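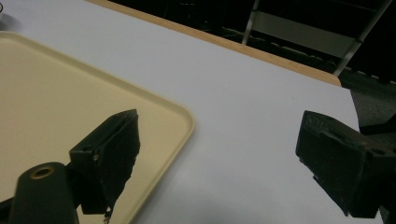
Lectura: 2 min · 4 respuestas

Comparando pinzas: Tarnness contra Yin

marisol_cnc
Buenas! Llevo desde octubre probando las dos pinzas de mano y ya tengo opinión (provisional, no me matéis). La de la foto es la Tarnness, con los dedos bien abiertos y la bandeja crema en la mesa. Fijaos en la almohadilla del dedo izquierdo, que se deshilacha por abajo y ya le cuelga un trocito. Lleva más de 4000 cierres. Con la Yin he hecho 3065 y la goma sigue entera, aunque agarra peor los bordes finos.

pacoservo
Pues yo la Yin la devolví. Mucha goma y mucho cuento, pero el controlador se me colgaba cada dos por tres. Una almohadilla se cambia en un rato!

marisol_cnc
A mí no se me ha colgado nunca, qué firmware tienes? Yo voy con el 26.

Benedikt Schwerdtfeger
No estoy de acuerdo con comparar por cierres. Importa la fuerza con la que cierras, y ahí no dices nada. La almohadilla derecha la veo algo gastada pero no deshilachada, yo miraría si los dedos van paralelos.

pacoservo
Eso mismo. Y si pides recambio, los de Gronis me duraron bastante más que los de Kundwood.

marisol_cnc
Vale, mañana mido el paralelismo y os cuento. Lo de Kundwood me lo apunto, que tenía dos en el carrito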